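## Clearing out a spare room in one afternoon

Start with the floor, then work upwards. Put anything you haven't used since last December in a pile by the door, and don't open old letters yet.

1. Strip the bed and wash the covers.
2. Sort games and books. Check each game for missing pieces before you give it away.
3. Dust the window sill last. 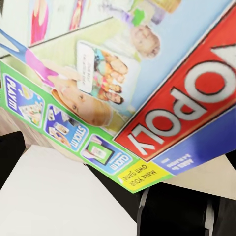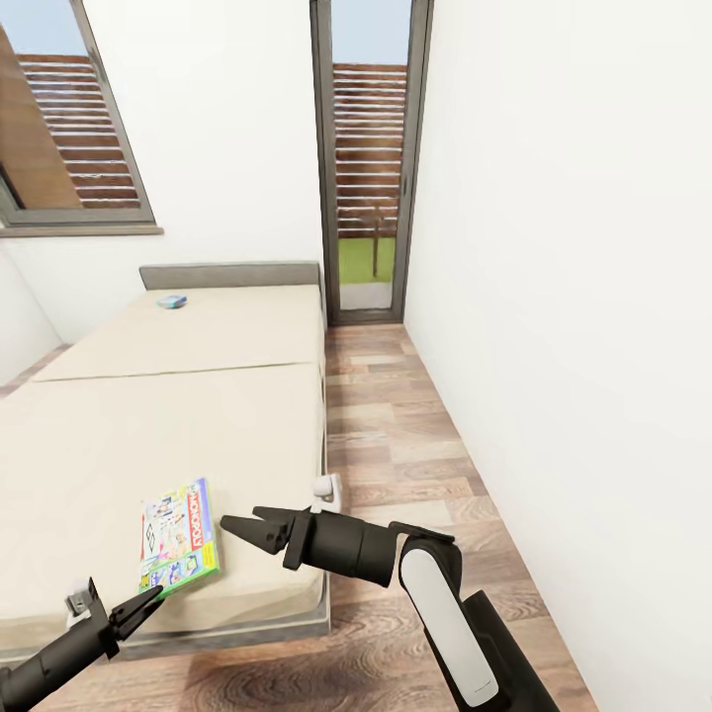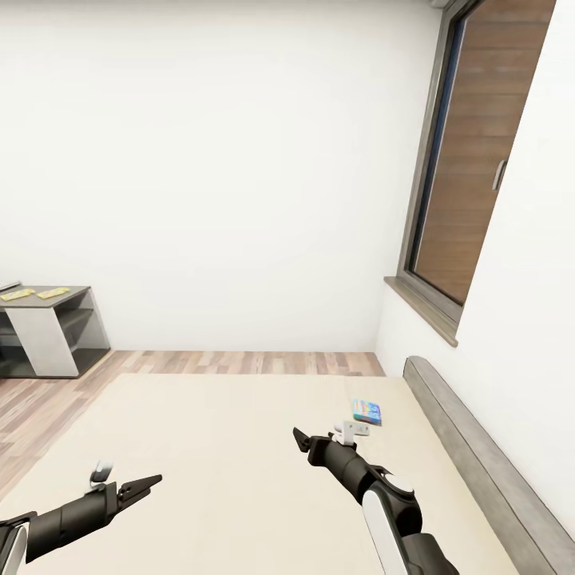 4. Fill one bag at a time and tie it – half-full bags get unpacked again.

Charity shops differ. The Wonska shop takes games and bedding, Baert takes books only. Ring first if you have more than 3 boxes.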